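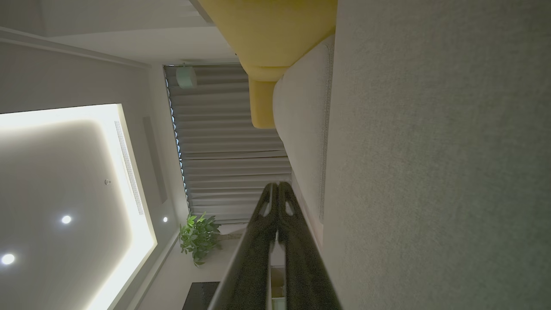
Rerkley College of Furnishing and Interiors
Certificate in Domestic Interiors, Year One
Handout 7: Ceilings, Concealed Light and Full-Height Curtains
Module tutor: Adom Arthur

Students should read this handout before the studio session and bring it with them, together with a scale rule and the section paper issued in September.

1. The recessed tray

A tray ceiling is formed when the central part of a ceiling is set at a higher level than the band around it. The band is normally made by building down from the structural slab, and it gives the designer a void in which services may run. The depth of that void should be settled with the services engineer at an early stage. Much of the poor work seen in this module each year comes from drawing the tray first and finding room for the ducts afterwards.

In low rooms the tray should be used with restraint. A narrow border tends to look like an afterthought, and a very deep one makes the edges of the room feel pressed down upon the furniture.

2. Cove lighting

Cove lighting is light from a source which is hidden behind a lip and reflected from the adjoining surface. The source itself should not be visible from a seated position. Sections submitted for assessment must therefore show a sight line taken from the sofa as well as one from a standing figure.

A warm white is usual in sitting rooms. Where downlights are placed in the same ceiling, students should state the colour of both on the drawing, as a slight mismatch is more noticeable than a deliberate contrast. The cove and the downlights are to be shown on separate circuits.

The finish of the tray matters a good deal. Light passing across plaster at a shallow angle reveals every joint, and a matt paint is to be specified.

3. Linear vents and slots

Air-conditioning outlets may be expressed as long narrow slots set parallel to the edge of the tray. They should line through with something: the tray, the curtain or the wall. Supply air ought not to be directed on to the curtain, which will move and mark. Access for cleaning must be noted.

Detectors, sensors and sprinkler heads are to be included on every reflected ceiling plan. Their positions are governed by regulation and cannot be shifted to suit a pattern of lights. See the worked drawings for the Travovau flats in the studio folder, sheet 3.

4. Full-height curtains

A curtain hung from ceiling level gives height to a room and hides the head of the window. Plain grey cloth is a sound choice where the ceiling is already busy. Fullness should be calculated from the width of the track, never from the glass. Some light will pass at the sides unless the cloth returns to the wall, and this should be discussed with the client in bedrooms.

Plants placed at the foot of a curtain require enough clearance for the cloth to be drawn freely.

5. Studio exercise

Prepare a reflected ceiling plan and one section for the sitting room of the Ofori house, Indville. The tray border is to be 700 mm wide and the void 90 mm clear at its shallowest point. Curtains are to be drawn closed in the section. Upholstered seating should be outlined in position.

Work is to be handed in at the module office by June 3, 2000. Late drawings will be marked only with the written agreement of the tutor.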